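The shared workshop in Urnley has a suturing robot on the back bench, and I have now spent 20 evenings near it. I like the people building it. I don't believe half of what gets said about it.

The project is called Uven. The arm was bought second-hand, the controller was written by members, and the bill so far is $1,100, most of it for parts that went in the bin. The log shows 458 attempts at one stitch. The newsletter says 77 of them were "clean". I asked what clean meant and got three answers, one of which was that the knot looked nice. 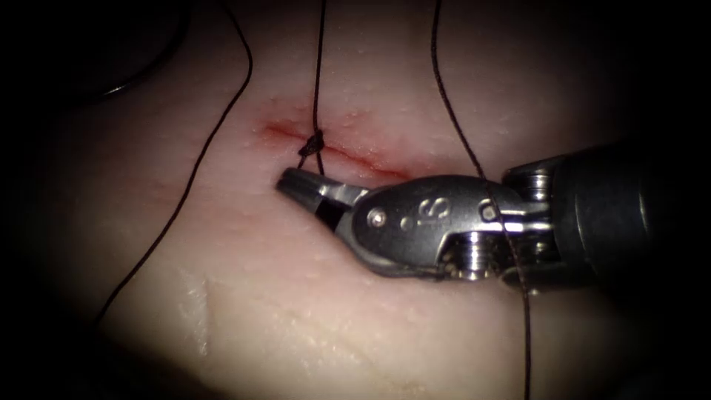 A knot sitting on a closed cut in a practice pad is a fair evening's work, and I'd be pleased with it too. But a pad doesn't breathe or flinch, and the loose thread goes wherever it likes. Any sewer will tell you thread is the hard part. It drapes over whatever is nearest, and most of the fiddling I've watched has been about that and very little about the jaws.

What bothers me is the word "autonomous", which has crept onto the sign by the door. Someone threads up, someone picks the spot, someone has a hand on the stop button. Take those people away and I'd like to see the colour of the log then.

Flalarance, the other group in the building, makes a machine that sorts screws. It gets them wrong fairly often and they say so on the lid. I trust that machine more.

Keep building Uven, by all means. Write down what counts as a good stitch before the next run, and publish the bad ones next to it. And change the sign.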